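Welel Shared Workrooms
Cable, Charger and Worktable Check: Omunlow Building
Checklist with inspector comments, November

Scope

Loose charging cables, power strips, wall outlets and worktables in the Omunlow workroom. Fixed wiring behind the wall plates is covered by the electrical contractor's inspection and is excluded. Laptops and phones belonging to members are also excluded, except where a charger is left plugged in unattended.

Results are recorded as Pass, Pass with comment, Fail or Not checked. A failed cable is tagged and removed from the room before the inspector leaves. A failed outlet is taped over and reported to the Umali front desk the same day.

Section 1. Before starting

1.1 Room lights at full. Pass.

1.2 Power strips switched off at the strip before any cable is handled. Pass. The strip under the window table has a stiff switch. It works, but takes a firm push. Monitor at next check.

1.3 Cables unplugged at both ends. Pass with comment. Two chargers were found in outlets with nothing connected to them. Both were cool to the touch. Unplugged and returned to the drawer.

1.4 Hands and table dry. Pass.

Section 2. Charging cables

Each cable is checked over its full length, one end to the other, by sight and then by running it slowly between finger and thumb. Coiled cables are uncoiled first. Ties are removed, including the paper ones. A bend made by hand during the check should be wide and even. Do not fold the cable back on itself to look for cracks.

2.1 Outer jacket free of splits, cuts, flat spots and exposed wire. See comments.

2.2 No change in thickness along the length. A narrow or soft section usually means the conductors inside have pulled apart. See comments.

2.3 No yellow or brown discoloration near either end. 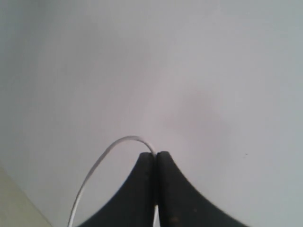 Thin white cables need more time than the thick gray ones. The jacket is light, gives little protection against chair wheels, and tends to hide a shallow cut until the cable is curved. Check the outside of the curve, then turn the cable over and check the other side.

Comments on 2.1 to 2.3: One black extension lead failed on 2.1, with a split in the jacket about a hand's width from the plug. Tagged and removed. No repair with tape is accepted under the room rules, and the previous tape repair on the same lead should have been picked up at the last check. Remaining cables pass.

2.4 Strain relief at each connector intact and seated. Pass with comment. One gray cable has a loose sleeve at the device end. The sleeve slides but the jacket under it is sound. Left in use, recheck next time.

2.5 Connector shell straight, no bent or missing metal, no gap between the metal and the molded plug. Pass.

2.6 Inside of connector free of lint, crumbs and corrosion. Pass with comment. Lint in several. Cleared with a dry wooden pick. Metal tools and compressed air are not to be used.

2.7 Connector fits firmly in the test charger without wobble. Pass.

2.8 Rating printed on the charger is legible. Pass with comment. The label on one Clilex charger is worn. The input line can be read, the output line can't. Removed from the shared drawer until a replacement label or a replacement charger is supplied.

Section 3. Worktables

3.1 Table stands level, no rocking. Pass. The adjustable foot nearest the door was turned down slightly.

3.2 Edges free of chips and lifting trim. Pass.

3.3 Surface free of burns, blisters and deep cuts. Pass with comment. Light wear is accepted: streaks, scuffs and shallow scratches that don't catch a fingernail. Anything that catches goes on the defect sheet with its position measured from the nearest corner.

3.4 Surface clean enough to lay cables on. Pass with comment. Small dark specks remain after wiping with a damp cloth. Wipe again with mild soap, and dry fully before any cable goes back on the table. Grit left on the surface will mark a white jacket and can be mistaken for damage.

3.5 No cable left hanging over a table edge where it crosses a walkway. Fail at time of arrival, corrected. See Section 5. 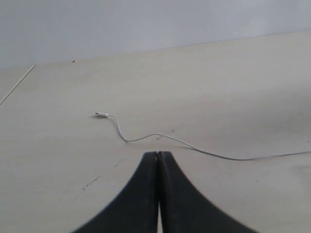

3.6 Cables at rest lie in open curves with no kinks, knots or sharp turns at the plug. Pass. The first inch or so behind the plug matters most. If a cable springs into a tight bend there when it is let go, it has been wound too tightly in storage and should be left flat overnight before the next check.

3.7 Metal tips of unplugged cables kept clear of liquids, coins, staples and paper clips. Pass with comment. Staples were found in the pen tray on the window table. Tray moved to the shelf.

Section 4. Power strips and outlets

4.1 Strip housing uncracked, all screws present. Pass.

4.2 No strip plugged into another strip. Pass.

4.3 Total load under the limit posted at each table. Pass. The posted limit is 500 watts per table. The highest reading taken was at the printer table, with the printer warming up, and it stayed under.

4.4 Outlet faces firm, no movement when a plug is withdrawn. Fail, one outlet. The lower socket behind the bookcase moves with the plug. Taped over and reported to Umali.

4.5 Outlet tester shows correct wiring. Pass for all outlets reached. Not checked behind the bookcase.

Section 5. Floor and walkways

5.1 Walkways clear of cables. Corrected during the check. The lead to the floor lamp ran across the route to the sink. Rerouted along the wall and clipped.

5.2 Cable covers flat and fixed at both ends. Pass with comment. The adhesive on the cover by the door is weak at one corner.

5.3 Chair wheels free of trapped cord, thread and hair. Pass.

Section 6. Storage

6.1 Cables wound in loose loops, no tighter than the width of a fist, and held with a soft tie. Fail. Most of the cables in the drawer were wound tightly around their own chargers. All rewound. The instruction card inside the drawer is faded and should be reprinted in larger type.

6.2 Tagged cables kept apart from cables in service. Pass.

6.3 Drawer closes without pinching. Pass.

Open items

Outlet behind bookcase: Umali to repair, retest before tape is removed.
Clilex charger with worn label: held.
Cable cover by door: new adhesive strip.
Gray cable with loose sleeve: recheck.
Stiff switch on window table strip: recheck.
Storage card: reprint.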